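Fórum Casa e Cozinha > Pequenos eletrodomésticos > Forno pequeno em cima de mesa com toalha: problema ou não?

larnesov_lia
Sáb 2 maio
Boa tarde a todos. O português não é a minha primeira língua, por isso peço desculpa se alguma palavra não está no sítio certo.
Mudei-me para um apartamento em Lultatham onde a cozinha não tem forno. Comprei na loja Söderlund um forno pequeno, dos de torradas, cor creme, e coloquei-o na mesa da sala. A mesa tem uma toalha bege. O cabo vai por trás até uma extensão branca, que fica também em cima da mesa. As minhas perguntas são duas: posso deixar a toalha debaixo do forno? E posso usar a extensão, ou devo ligar sempre à parede? O manual fala apenas de uma "superfície adequada", e eu não sei o que é adequado.

pao_duro_77
Bem-vinda! Tira a toalha. O meu ficou três anos em cima de um pano e um dia levantei-o e o tecido estava castanho por baixo. Não ardeu, mas também não gostei de ver aquilo.

migalhas
Depende do forno, pessoal. O meu tem pés altos e por baixo fica morno e mais nada. O que aquece a sério é a parte de cima e as costas. Eu preocupava-me mais com o que está encostado ao lado: caixas, plásticos, papel.

pao_duro_77
Pés altos ou não, tecido debaixo de um forno não é boa ideia. Uma placa de cerâmica custa pouco e resolve.

voltagem_b
Quanto à extensão: vê o que está escrito nela. Se diz 3.000 W e o forno é a única coisa ligada, eu não me assustava. Se tens lá também a chaleira, já é outra conversa. E estende o cabo todo, nada de o deixar enrolado.

migalhas
Discordo um bocadinho. Um forno liga-se à parede e pronto. O manual do meu diz isso com todas as letras. Lê bem o teu, às vezes está na página das advertências, em letra pequenina.

larnesov_lia
Muito obrigada pelas respostas. Fui ler outra vez o manual e o migalhas tem razão: na página das advertências está escrito "tomada de parede". Eu tinha lido só a parte das receitas.
Vou então mudar a mesa para mais perto da parede. Sobre a toalha ainda tenho dúvida, porque a mesa é emprestada pelo senhorio e não quero marcá-la.

pao_duro_77
Mais uma razão para a placa. Mede o forno e compra uma maior do que ele, para a porta aberta também ficar por cima da placa. As migalhas caem todas ali.

chavena_azul
Eu uso um tabuleiro velho virado ao contrário. Feio, mas funciona. O termómetro da Jemetti também ajuda, porque estes fornos pequenos mentem muito. O meu, a cozer um pão de 500 g, queimava por cima e ficava cru no meio, e era só temperatura a mais.

larnesov_lia
Obrigada também pela ideia do tabuleiro. Decidi assim: tiro a toalha, compro a placa de cerâmica e arrumo noutro lado as coisas que tenho na mesa. Até agora o forno partilha a mesa com uma caixa branca de plástico e até com uma caixa de pasta de dentes, tudo atrás ou ao lado dele, e compreendo que não pode continuar assim quando está quente.
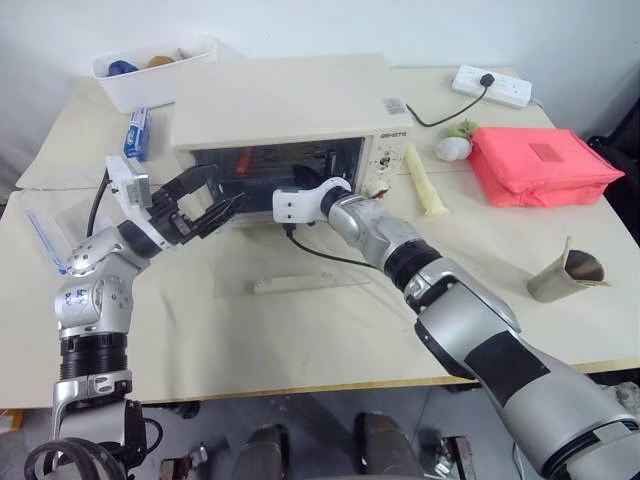
O termómetro fica para setembro, quando tiver o dinheiro da caução antiga. Se alguém souber qual é a espessura certa para a placa, agradeço, pois na loja havia várias e eu não soube escolher.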